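Product Review: Zelus Hardware Wallet by Dokari

The Zelus is a hardware wallet intended for small organizations that hold digital assets jointly. It stores private keys offline and requires 2 approvals before a transfer is released. Our office used the device from July onward, with test accounts held on the Vitale network.

Setup took 90 minutes, most of it spent recording recovery phrases. The printed guide is clear, although it assumes that both signers are present.
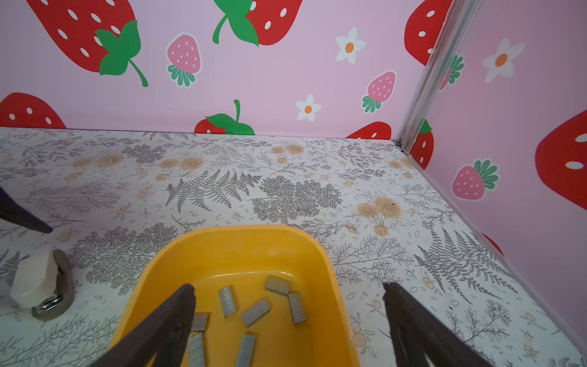 Security and Approvals

Each signer confirms a transfer with a separate PIN. Requests expire after 600 seconds, a limit that Houda Metwally, our second signer, found too short for larger payments. The period cannot be changed in the current firmware.

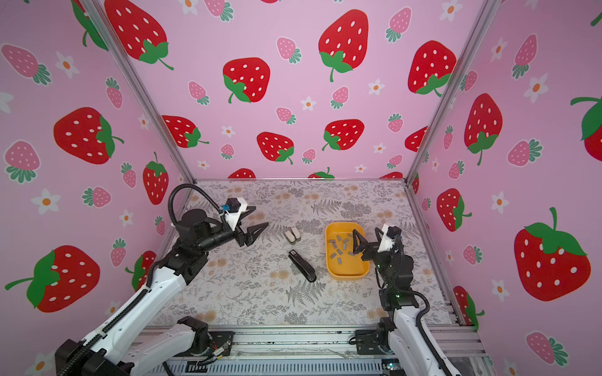 Strawberry-print panels and a fern-print tabletop.

Recordkeeping

The companion software exports transactions to Clutton, the ledger package used by our accounts team. A batch of 800 entries transferred without error. Network fees are placed in a separate column and must be matched by hand.

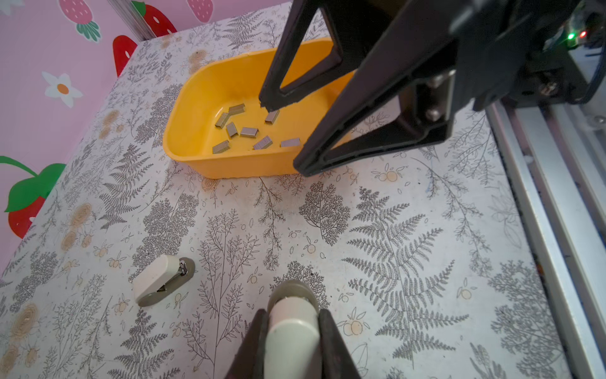

Dokari recommends that recovery phrases be kept on paper, in two sealed copies at different addresses. We followed this advice and consider it sound. Pages should be fastened before sealing, and staple strips such as those in the yellow tray are adequate for the purpose, provided that no staple passes through a written word. The supplied phrase cards are too thick to fold and need a larger envelope.

Rating

Recommended for organizations with two regular signers. Offices that need a longer approval period should wait for a firmware revision.

Reviewed by Ada Marchetti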